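Kemppainen 285 Benchtop Strip Heater - Review

Posted September 5, 2002

The Kemppainen 285 is a resistance-wire strip heater for putting straight bends in acrylic, PETG and polystyrene sheet. It replaces the older Mokow unit, which shared the same extrusion but had no thermostat. Ours was bought at full price from the Gamville catalogue in August and has been used most working days for sign brackets and small display stands.

The body is folded aluminium with a ceramic channel down the centre. A single nichrome element is held under spring tension at both ends, so it stays straight as it expands. The channel takes sheet up to 1,410 mm wide and the element heats evenly to within a hand's width of each end. Past that the bend radius opens up noticeably, and wide work should be cut oversize and trimmed afterwards.

Control is by a rotary dial with a neon indicator. The dial is marked in arbitrary divisions. The handbook has a conversion table, but it reads high at the bottom of the range - our thermocouple showed 122 degrees at the setting listed for 135. Once we had written our own table on masking tape and stuck it to the end cap, results were repeatable.
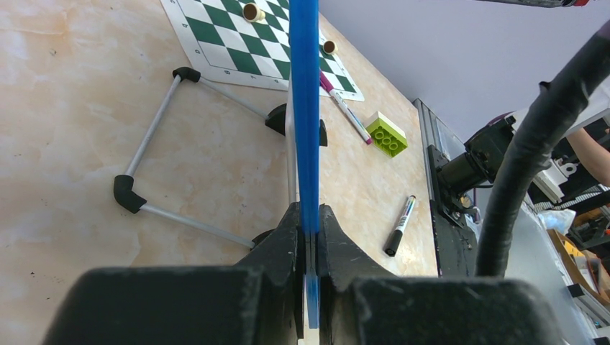

Bright blue strip with a lengthwise crease line.

Warm-up is slow. Allow nearly 20 minutes from cold before the first bend, and let the element recover between pieces when working in anything over 4 mm. Clear acrylic should be dried beforehand or it will bubble along the heated line. Protective film can stay on the outer face of PETG if the dwell is short. On acrylic, peel it back from the line on both sides.

The adjustable fence is the weak point. It locks with 2 thumbscrews, and tightening the second one shifts the fence by up to half a millimetre. We now clamp a steel rule behind it. The Grovotar heater has a proper cam lock and costs only slightly more, although its channel is much shorter and its element is a sealed cartridge that has to go back to the factory when it fails. The Kemppainen wire can be changed on the bench with a screwdriver and a pair of pliers.

Mains lead is 1.8 m, moulded plug, no switch on the body. Rubber feet are glued and one came off in the first week.

Recommended for shops bending long, thin sheet in a straight line. For small boxes and tight repeat work, look at the Grovotar first. Spare elements are sold singly or in packs of five.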